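Home Tickets Knowledge Base My Account Log out

We use cookies to keep you signed in and to remember your ticket filters. Accept Manage settings

Ticket: Stock count won't match after Luter sync
Opened by: Victor Mohamedi
Status: Open, waiting on vendor

Hi again, it's me! So we did the September count out in the seedling shed and Luter is telling me we have 1,759 tube stock on hand. The paper sheets say 1,579. I know what you're thinking, I thought it too, somebody's swapped the seven and the five. I checked that first. The sheets are right, Mareike and I both added them up separately with a cuppa each and got the same answer.

Update, 10:40 am
Tried the obvious stuff. Logged out, logged in, cleared the cache, forced a sync from the tablet and then another from the office computer. Same number on both, so at least they agree with each other (small mercies). The sync log says "completed with notices" but when I click on notices I get a blank grey box. Is that meant to have something in it?

Update, 11:25 am
Hüsnü Dursun from your side rang back, very patient bloke. He had me export the lot to a spreadsheet and sort by the last edited column. One line jumped out straight away: the saltbush went up by 182 overnight, when the shed was locked and I was at home watching the footy. The user on that edit is "Brandes import", and I thought we'd turned that off when we stopped using Brandes for the labels.

Went into Settings, then Connections, and there it was, still switched on. Switched it off. Ran the sync again. The saltbush dropped back by 182, which left us with 1,577, so now we're two short of the paper instead of way over! Progress, I reckon.

Update, 1:15 pm
Found the two. Everett Van Dusen had sold a couple of banksias at the gate and keyed them in after we'd done that bench, so the system was right and the sheet was out of date. Fixed the sheet in biro and initialled it.

While I was in there I had a crack at the containers list as well, seeing as it comes through the same connection. It had gone a bit silly too. Pots, trays and crates were all lumped under one code, so I've split them out and given each type its own line. 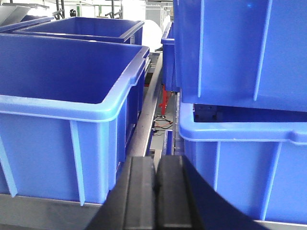 Page 2 of 3

The crates line saved fine on the office computer but shows up as a little broken square on the tablet. The entry is "Crate, blue, open top" if you want to look from your end. Not urgent, but it'd be nice.

Update, 3:50 pm
Bad news, the Brandes import has switched itself back on. I didn't touch it and neither did Mareike. Stock on hand is fine for now, but I'm guessing the overnight run will chuck the extra saltbush back in. Hüsnü reckons there's an old access key sitting on the Todarau server and he's passed it to Mattes Böttcher, who can delete it properly.

I've paused the overnight sync until I hear back. Mattes, if you're reading this, my mobile's on the account and I'm in the shed until five, so let it ring a while!

Cheers,
Victor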